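Umbrellas, and how to stop killing them
Posted in: Hallway & Entry
2,329 views

An umbrella costs little, breaks in April and spends the rest of its life in the trunk of the car, where you can't get at it without getting wet. I've owned enough of them to have opinions.

Dry it open. Everyone knows this, and everyone stuffs the thing in a corner anyway. Half open is fine if you're short of floor. The bathtub works, and so does a shower rod if yours has a hook handle. Two hours in a heated room will do for most folding ones.

Don't dry it on a radiator. The coating goes first and then you have a very small, very leaky tent.

Rust on the ribs. Wipe the joints with a rag and a drop of sewing machine oil, then open and close it 11 times over the sink. (Ten might do. I haven't tested it.) Wipe again, or the oil ends up on your good coat.

Musty smell. Lukewarm water, a squirt of dish soap, a soft sponge. Rinse it in the shower, canopy open, and stand well back when you shake it. Skip the fabric softener, which makes the cloth soak up rain like a bath towel.

A loose rib tip. Three stitches through the little eyelet with heavy thread and a knot on the inside. I used Akinola button thread, and that corner has outlived two of its neighbors.

Folding it up again. Hold the shaft, pull each panel out flat like the page of a book, then roll them all the same way and fasten the strap. Squeezing it into a ball and hoping is also a method – I used it for years – but the creases wear through.

Storage. A tall vase, a length of drainpipe on a saucer, an old Dudenis crock with a chip in the rim. Put a sponge in the bottom to catch drips and wring it out when you remember. Short umbrellas sink out of sight in a deep stand, so wad some newspaper underneath.

Next up in Hallway & Entry: boots, salt stains and regret.
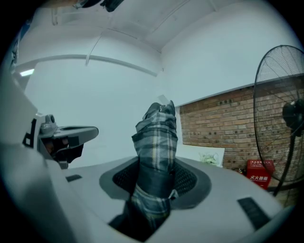 Folded plaid umbrella. Photo: Usent / Zundness Home Pages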